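Bench Skills 1, Handout 4: Fitting Parts to Slotted Rail
Instructor: Cristian Ccori
Room: Derkumari Building, ground floor

Read this before you come to the bench. You will need a hex key set, a steel rule and a pencil. Safety glasses are on from the time you sit down.

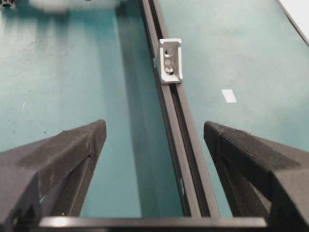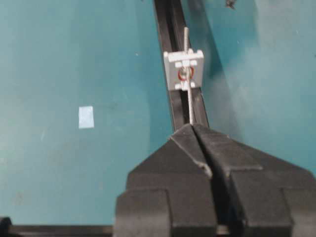
Fig. 4.1. Black rail on the teal bench top: corner bracket (first), gray block with red ring (second).

Terms
Slot: the groove along the length of the rail.
Corner bracket: an L-shaped metal angle piece with two holes.
Block: a part that sits across the width of the rail.

Part A. The bracket
1. Wipe out the slot with a dry cloth.
2. Put the nut in the slot and slide it to your pencil mark.
3. Set the bracket square to the rail and start the lower screw by hand.
4. Check with the rule, then tighten. Leave the upper hole open until Part C.

The bracket in the first picture has a screw in its lower hole only. Yours should look the same at the end of Part A.

Part B. The block
Measure from the end of the rail to the near face of the block and mark it at 40 mm. Write down the reading before you move anything. Take 9 readings in all and enter them in Table 2. Do not round.

Part C. Second screw
Fit the upper screw and repeat the last reading. If it has changed, loosen both screws and start again from step 3.

Reading: Tang course reader, page 31. The Kolmont parts list is in the drawer under the bench.

Hand in Table 2 before you leave.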